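Workshop notebook, bench 2
Mar 10, 2019
Entry by C. Godinho

Subject: hide glue, open time at two concentrations, and whether to keep using the Dalico granules.

Soaked both lots overnight in cold water. Lot A is the Dalico, mixed at 2 parts water to 1 part glue by weight. Lot B is the older Hosoda pearl glue, same ratio. Drained nothing off; all the water had been taken up in both jars by morning. Heated in the water bath to 60 C and held there. Lot A melted clear and thin. Lot B stayed stringy for longer and needed straining through cloth.

Test pieces were maple offcuts, planed the same day, not sanded. Brushed one face only, waited, then closed the joint by hand with a short rub. Lot A still slid freely when closed at once and grabbed after a slight delay. Lot B grabbed sooner. Warming the maple beforehand helped both lots, more than any change in the mix.

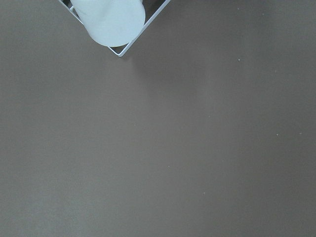 Clementina, the stringiness in B is probably old stock and not the brand. Jar was opened before the move to the Drurnum building and the lid never sealed properly. I would not compare the two until we have a fresh bag. — Jevitz

Fair point. Lot B results are kept in this entry but should not be used for choosing a supplier. I have marked the jar and moved it to the lower shelf.

Second run, lot A only. Added a little extra water and repeated. Open time was longer, but squeeze-out was watery and one of the end grain joints looked starved when I split it. Long grain joints split in the wood and left the glue line intact. For end grain, sizing first with the thinner mix and then gluing with the standard mix gave a better surface on splitting. Sizing coat was left until it no longer felt tacky.
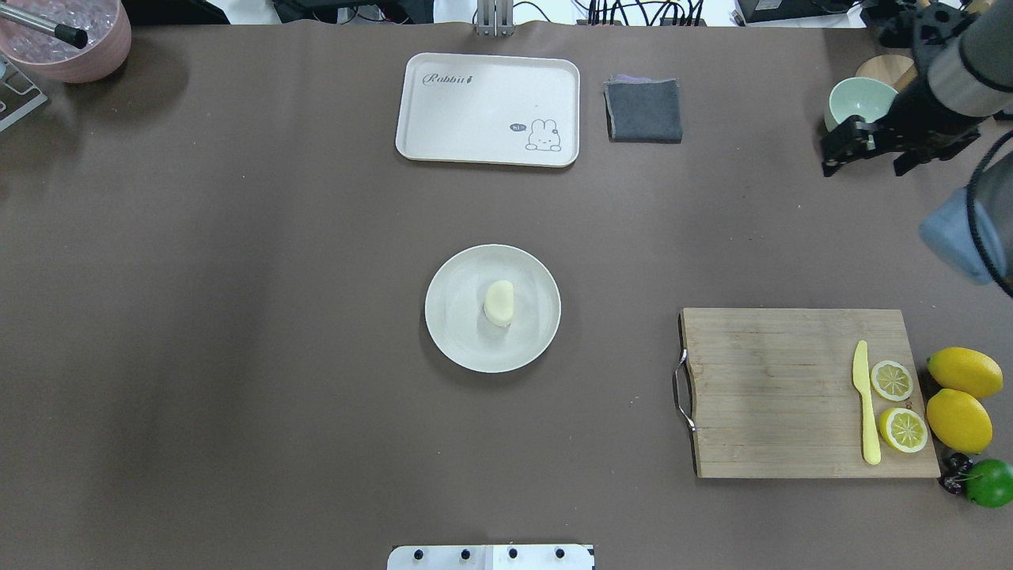
Can the pot be reheated the next day without losing strength?
One reheating is fine if the glue was kept cold and covered overnight, but a pot that has gone thin or smells sour should be thrown out.

The thermostat on the water bath reads low. Checked against the glass thermometer and corrected the setting by hand. A card with the correction is taped to the lid. Please leave it there.
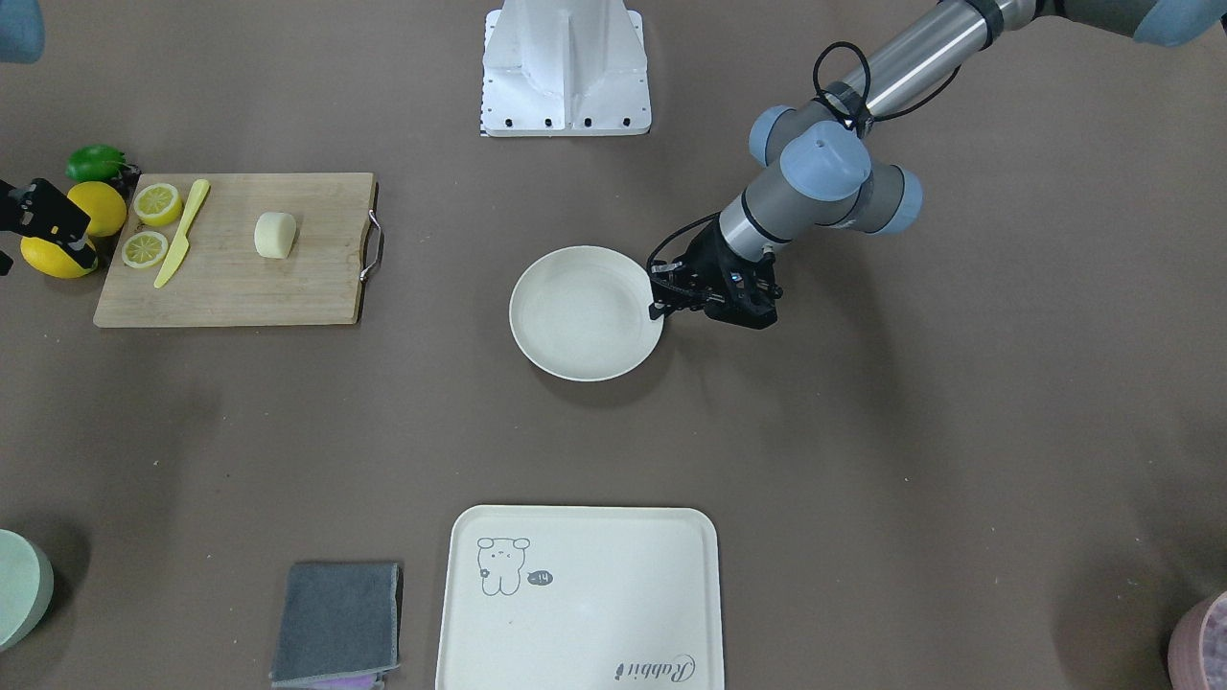 Page last changed: Mar 10, 2019, C. Godinho

Remaining work:

Repeat the rub joints with a fresh bag of pearl glue. Order 200 g only, as the last bag sat too long.

Try urea as an additive for the veneer work — small amounts, weighed, with a plain batch beside it. No test pieces cut yet.

Leave the remaining lot A joints clamped to the rack until May, then split them and add the results under this entry. Keep them away from the radiator.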